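Search this forum Advanced Go

Print this thread E-mail this thread

Missing Vilton man found, any word on what happened?

ridgeline_deb
Just heard on the 7 o'clock news that Bahman Yazdani has been found alive. The radio said he was located near the Asten turnoff and taken to hospital for a check. No mention of how he got there or where the ute is. Does anyone in Maddale have more than that? We had his flyer up in the shop window and people keep asking.

parkwood
Police statement is four lines long. Found early this morning, stable condition, family has been told, inquiries continuing. It does say they want to hear from anyone who was on the Navaratnam road on Monday night between 9 and midnight. It doesn't say anyone is being looked for.

tinroof
My brother-in-law was in one of the search cars. They were stood down before breakfast and told he'd been picked up by a truck driver who saw him walking on the verge. He had no phone and no boots on. That's all they were told.

ridgeline_deb
No boots in that frost. Poor bloke.
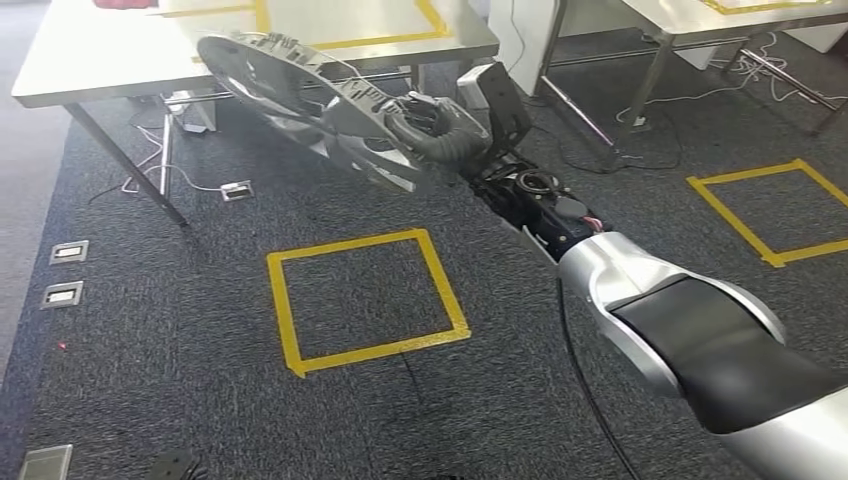
The flyer can come down now, I suppose, but I'll leave it until his wife says so. She dropped it off herself and asked us to keep it up until we heard from her.

Mick_of_Maddale
So he was taken. You don't lose your boots and your phone and your ute all in one night by accident. There have been two utes taken off that road since autumn and the police said the same thing both times, inquiries continuing. I'd like to know what it takes before they put a car out there at night.

parkwood
Nothing in the statement says he was taken. One of those two utes was found behind the owner's own cousin's place, if you recall. I'd wait.

Mick_of_Maddale
I recall the other one was never found at all. And the statement not saying it doesn't mean it didn't happen. They never say anything in the first week.

hollis77
I drove the Navaratnam road on Monday, got through the Asten end at twenty to eleven. There was a light-coloured ute pulled over past the grain shed with its hazards going, and a second vehicle in front of it with no lights on. I assumed one was helping the other. I rang the station this morning after I saw the statement and they took my details and said someone would call back.

Mick_of_Maddale
There you go.

hollis77
I didn't see any people, Mick. I saw two vehicles for a few seconds at 100 km/h. Please don't put it around as more than that.

tinroof
Good on you for ringing it in. Was the reference number you were given the one on the flyer? It's 1474 on ours. Someone at the servo had it down as 1665 and I don't know which is right.

hollis77
1474. The 1665 is the one for the stolen ute in autumn, it was on the old notice. Whoever did the servo one probably typed over it.

ridgeline_deb
I'll walk over and tell them before close.

coldwater_jen
Can we be a bit careful in here? His kids are at the high school and half the school reads this forum. I've already seen "kidnapped" on the Vilton community page with 60-odd comments under it, and it's been stated as fact. If he was robbed or taken, they'll find that out when he's well enough to talk. If he had a medical turn and wandered off, the family will have to live with everyone having decided otherwise.

Mick_of_Maddale
Nobody has named anybody. People are allowed to be worried about a road they use.

coldwater_jen
I use it too. I'm asking about the word, that's all.

parkwood
Agree with Jen. The mods locked the last thread over the same thing.

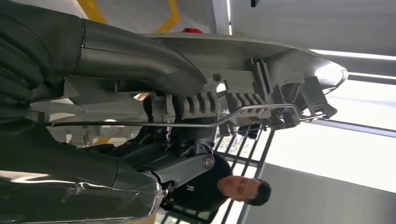 On the road itself, I looked up the minutes from the May meeting. Council put $4000 toward a camera at the Asten turnoff and was waiting on the state to match it. No answer was recorded in the next lot. It would be worth writing to our member this week while there's some attention on it. I've written mine. I asked for the camera and for the phone tower to be looked at, as there's no signal between the grain shed and the creek.

tinroof
The tower would do more good than the camera. A camera tells you who went past. If he'd had a signal he could have rung someone, assuming he still had the phone then.

Mick_of_Maddale
Both. And a patrol car. I'll write as well, send me the address you used.

parkwood
Sent you a message.

grey_kelpie
New here, I'm out at the Vilton end. Police have had the road down to one lane at the grain shed since lunch, with a stop-go. Took me 25 minutes to get through. There was a tilt tray there but it had nothing on it when I went past. If you're collecting kids from Asten this arvo, go by the river road.

ridgeline_deb
Thanks for that. Servo has fixed their flyer. Also his wife's sister just came in and said he is awake and has had something to eat, and the family would like to be left alone for a few days. Meals can be left at the hall kitchen with a name on the dish — no visitors at the house please. I said I'd pass it on here.

coldwater_jen
Thanks Deb. I'll do a lasagne. Does anyone know if they eat pork?

ridgeline_deb
She said no pork. Chicken or vegetables are fine.

hollis77
Detective rang back just now. I'm going in tomorrow at 10 to give a statement, so I won't be posting any more about what I saw.

Print this thread E-mail this thread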